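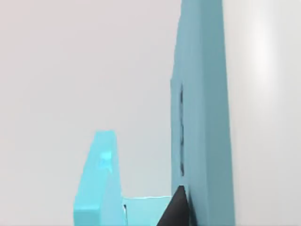

When the planning team at Korance decided to rewrite their insertion planner, they did not begin with the planner. They began with the simulator, and they stayed there much longer than they wanted. The task they use for all their trials is simple to explain: a gripper must work close to a part which has a narrow groove in it, and it must not push the part out of its place. In the rendered view the part is a tall teal block, and the black fingertip is at its lower left face, just under the long dark slot. A few millimetres decide everything in such a position. For a person it is an easy judgement. For the software it is a question of three programs which must agree with each other, and for a long time they did not agree.

The first program is perception. It receives a camera view and returns the pose of the part, that means where the part is and how it is turned. The second is the planner, which takes this pose and searches for a path. The third is the controller, which follows the path 300 times each second and corrects the small errors. Each of the three was tested alone, and each passed. Together they failed in a way that was difficult to repeat. The gripper would arrive well, stop, move back a little, and arrive again, like somebody who has forgotten what he wanted in the kitchen.

The company has its office in Győri, above a shop that repairs bicycles, and there I was allowed to sit beside the engineers during two visits. The first surprise for me was how little they look at the robot. On most screens there were graphs and long lists of log lines. The tool for reading these logs is called Akow. It was written in the office, first as a small script, and it has grown in all directions since then. It puts the messages of the three programs on one time line, and the user can drag this line forwards and backwards while the simulated view moves with it.

With Akow the team found the reason for the hesitation. The pose from perception arrived 40 milliseconds late, but it was marked with the time of arrival and not with the time when the view was taken. The planner believed it was seeing the present. While the gripper was moving, the present and the recent past were different enough to make a good path look like a bad one, so the planner threw it away and asked for a new one. The repair was 7 lines of code. To find the place for these lines had needed most of July.

After this, the work on the planner itself could start. The old version treated all contact as a mistake. If the path touched the part, the path was refused. This is safe, but near a slot or a corner there is often no free path at all, and the old planner would search until its time was finished. The new version accepts a light contact when the direction is right and when the expected force stays under a limit. The finger may rest against a face and slide along it until it meets an edge. People do the same when they look for a keyhole in the dark.

It sounds natural, but it moves a large part of the difficulty to the controller. A simulator is not very good at friction, and everybody in the room admits this. The team therefore runs every plan 100 times, each time with a slightly different friction value and a slightly wrong position of the part. A plan which works only with the perfect numbers is thrown away. The engineers keep the bad ones in a separate folder, and I was told that new colleagues learn more from this folder than from the manual.

Not everything is solved. Smooth surfaces with one colour give the perception program very little to hold on to, and when the gripper comes near, it hides exactly the place that matters most. One group wants a second camera view. Another group prefers to trust the joint sensors for the last part of the motion and to ignore the camera completely. Both versions are now in the code, behind a switch, and the discussion about the default setting was still going on when I left — quite loudly, and over a very late lunch.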